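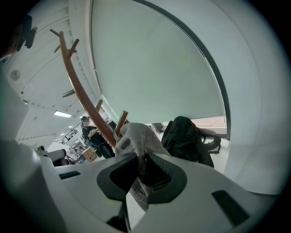
White cloth by the pegs of the coat rack, what looks like a blind behind.

Wooden coat rack in front of a window: how do I stop white things getting marked?

Posted by Birsen Ekinci, May 20, 2026
Viewed 58 times

I have a wooden coat rack, the pole sort with short pegs sticking out at different heights. The wood is a reddish brown with a lacquered finish. It came with the flat and I have used it for everything from coats to bags to whatever has come out of the wash and needs somewhere to go.

Over the winter I started hanging light things on it. Tea towels, a white cotton top, a couple of thin white cloths I use for covering dough. Twice now I have taken something white off a peg and found a small brownish mark where it had been sitting. One came out with ordinary washing. The other is still there after three washes at 40.

The rack stands near the window and I usually have the blind down in the afternoon, because the sun comes straight in from two until six. The blind is a pale grey-green and does not keep much heat out. I don't know if that matters. The lacquer doesn't feel sticky when I touch it, although I have only checked in the mornings.

Things I have tried:

Wiping the pegs with a damp cloth. A little colour came off on the cloth the first time, none the second.

Washing-up liquid in warm water on one peg only, to see. That peg now looks duller than the others.

A spray polish called Nukex which a neighbour gave me. It made the whole pole shiny for a day and then dust stuck to it, so I would not bother again.

What I want to know is whether the mark is coming from the wood stain, the lacquer or just dirt from the coats, and whether there is a way to treat the pegs without taking the whole thing back to bare wood. I rent, and the rack is on the inventory, so I can't paint it.

Second thing. The thin cloths slide off the pegs unless I bunch them over, and then they dry with a hard crease in the middle. If anyone has a better way of hanging them I would like to hear it.

Radosław Wasilewska
Accepted by the poster

It could be any of the three, but you can find out fairly easily. Take a white cotton rag or a cotton wool pad and rub it dry on a peg that has had coats on it. Then do the same low down on the pole where nothing hangs. If the first is grey and the second is clean, you have coat dirt. If both come away brown or reddish, the colour is coming off the finish. Do it again with the pad slightly damp. Some finishes are fine dry and let go of colour as soon as there is moisture, and a tea towel straight from the machine is a lot wetter than people think.

You say a little colour came off the first time and none the second. To me that points to a surface layer, old polish and hand grease mostly, and not to the lacquer breaking down. If the lacquer had gone you would get colour every time.

For cleaning I would use white spirit on a rag, with the window open. Test it underneath a peg first and leave it an hour. If the patch stays hard and the shine is the same, do the rest of the pegs, then wipe over with a barely damp cloth and leave the rack empty overnight. Don't use methylated spirits, it can dissolve some older finishes completely – I lost the top of a bedside table that way.

After that, a very thin coat of clear furniture wax on the pegs only. Put it on, leave it for 20 minutes, buff it until nothing comes off on a white rag, and give it two days before you hang anything white. On the dull peg the wax should bring some of the shine back, but probably not all.

Afternoon sun will not help. If you can move the rack a metre away from the window, do that before June. Lacquer that is hard at nine in the morning can be a bit soft by five.

For the mark that won't shift, soak the cloth in oxygen bleach and warm water for six hours, then wash. Check the label first. Don't tumble dry it until the mark has gone, as the heat can set it.

Hadi Akl

I wouldn't hang wet washing on a coat stand at all. The pegs are made for coats. Get a clothes airer.

If you must, put something over the pegs. I used the rubber ends that are sold for walking sticks, the smallest size. They don't look very nice but they grip, so the cloth doesn't slide. Measure your pegs first, mine were a bit loose and I had to put tape underneath.

Yavuz Sönmez

I agree with most of what Radosław wrote, but I'd leave out the wax if damp things are going on it. Wax goes cloudy with water and you will be buffing it every month.

On the sliding, sew a loop of cotton tape to one corner of each cloth, on the hem. It takes five minutes and the cloth hangs straight down from one point, so there is no crease across the middle. Don't hang them by the care label. They are only stitched in lightly and they tear out.

If you don't sew, a clothes peg with a bit of string through the spring does the same job.

Comments

Birsen Ekinci: Did the rag test this evening. Grey from the top pegs, clean from low down on the pole, so it is coat dirt. A damp pad gave the same result. I have moved the rack away from the window anyway and will do the white spirit at the weekend. Is it all right to leave out the wax and just clean it more often?

Radosław Wasilewska: Yes, that's fine. Yavuz has a point about the water. Keep one or two pegs for the white things only and hang the coats on the others.

Birsen Ekinci: Thanks both. Tape loops ordered.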